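Prornonix spent Tuesday showing how far its two-armed bench system has come with a plain chore: tidying a cluttered table.
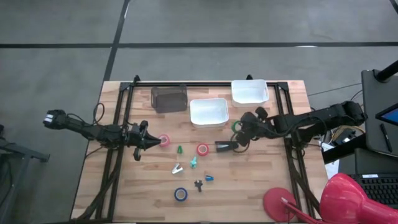 The job is to get tape, clips and staplers off the wood and into bins. Zaid Haddadin, who runs the trials, said the arms manage 16 items on a good run before someone has to step in. Small flat parts are still the hardest. 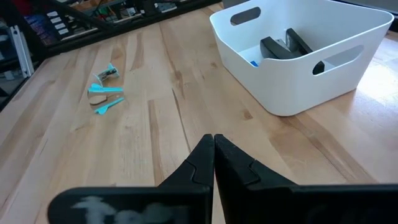 Nour Bitar said a teenager would have it done in 2 minutes, and she would want to see it cope with a kitchen drawer before paying for one.

The company has logged almost 900 runs since February. 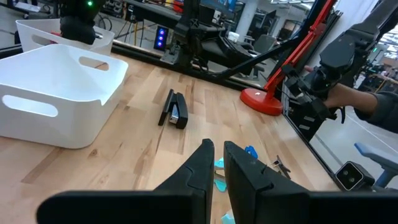 A person holds a handheld controller beside one of the arms.

Haddadin would not give a date for home use. Shop counters will come first, he said.
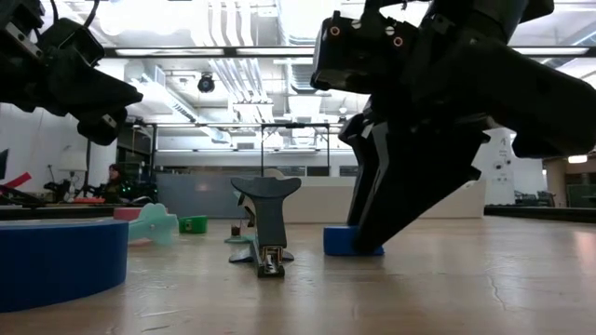

Gripper fingers on a blue block, with a stapler standing on end nearby.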